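Jumdale textile swap gets a folding table, and a longer day

JUMDALE, September 4, 2023 - The Jumdale textile swap is back in the old Mesard shoe shop on Correa Street this month, with longer hours, a new drop-off door and, at last, somewhere to fold.

Doors open at ten and close at six. Last time it was four o'clock and people were still in line with full bags.

Organizer Leire Garrido said the March swap took in over 200 pieces, most of it household cloth. Napkins, pillowcases, dish towels, curtain ends. Clothes were the smaller part, which surprised her.

"People bring the shirts they feel bad about," Garrido said. "Then they see the tablecloths and forget the shirts."

The trouble in March was the piles. Everything came in clean but went onto the racks any old way, and by noon you couldn't tell a napkin from a sleeve. So this year a long folding table goes along the back wall. Pieces get laid flat, folded, and sorted by size before they go out front. Anyone can take a turn at it, no sign-up.

Zsolt Szabó, who ran an alterations counter in Bondasard until he retired, will be at the table most of the day to show folds and look at small tears. He will not be taking in hems. He asked us to print that.

Szabó wants a patterned cloth under the work. Plain white shows every bit of lint, he says, and a busy check makes his eyes swim. Flowers in thin line are about right, and a strong solid color shows up well agianst them. Small pieces first, big ones after lunch when there's more hands.

What to bring: clean, dry cloth of any size. Sheets are fine, fitted ones too. Scraps are OK if they're bigger than a hand. Zippers and buttons in a closed bag please, not loose in the bottom of a box.

What not to bring: pillows, rugs, anything with a stuffing. There was a matress pad in March and it is still in Garrido's garage.

Each visitor takes home as many pieces as they brought, but no one will be checking at the door. Came with nothing? Entry is $2 and you can still pick. The money pays for the room.

Parking behind the shop is tight. Use the lot by the library, it's a short walk, and the side gate will be open. Drop-off is now at the alley door, not the front. Ring if it's shut.

Bright solids go fast, reds and pinks especially, and florals were gone before lunch last time. Come early if that's what you're after.

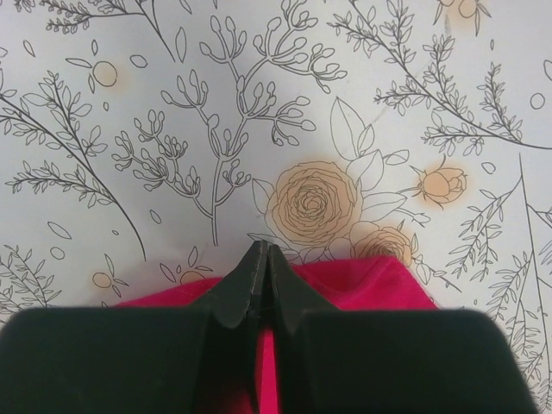 Leftovers

Whatever is still on the racks at six gets bagged and kept for the next swap. Worn-out cotton goes to the Bondasard repair room for rags. Garrido could use a hand with the bags, two people with a car would do it. Ask for her at the folding table.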